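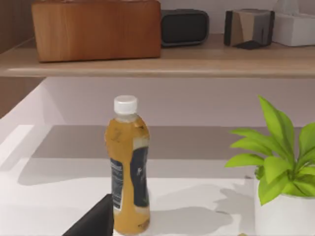
Most planning teams grade their software on whether the arm picked up the object. I think that is the wrong thing to grade, and our own numbers from November are a good case.

We ran 1,399 simulated grasps through the Clavix planner at Tovura. The overall success rate looked fine and the release was nearly approved on it. Then Nantana Thammasiri sorted the failures by the stage where they began. Of the 515 failed runs, the largest group had nothing to do with the path. The planner had been handed a bad outline of the object and followed it correctly.

Bottles are the usual trouble. A clear neck with liquid below it gives a depth estimate that jumps between the front of the plastic and the wall behind. A dark label gives a clean reading in the middle, so the system reports high confidence for the whole thing. Put a leafy plant on the same table and the collision check has to decide how much of the space between the leaves is open. Ours filled it all in, and the arm took long detours around air.

A single score hides this. The perception people see a failed grasp and blame the planner, and the planning people tune their costs to make up for bad input. Boonsong Nilsuwan found 17 settings in our config that existed only to cover for errors in segmentation. Removing them broke the demo for a while. It was still the right call.

What I would like to see is simple. Every run should log what the planner believed about the object next to what the simulator knows to be true. We have the true shape for free in simulation and mostly throw it away. Storing it adds 24 lines to our logger. Reviews should start from that gap, and the success rate can go on the second page.

Some will say customers only care about the success rate. They do, until they change the bottle.

Related
Why Lisero dropped its grasp leaderboard
Collision margins and houseplants
Notes from the Wannasri simulation workshop
Reading a planner log from the bottom up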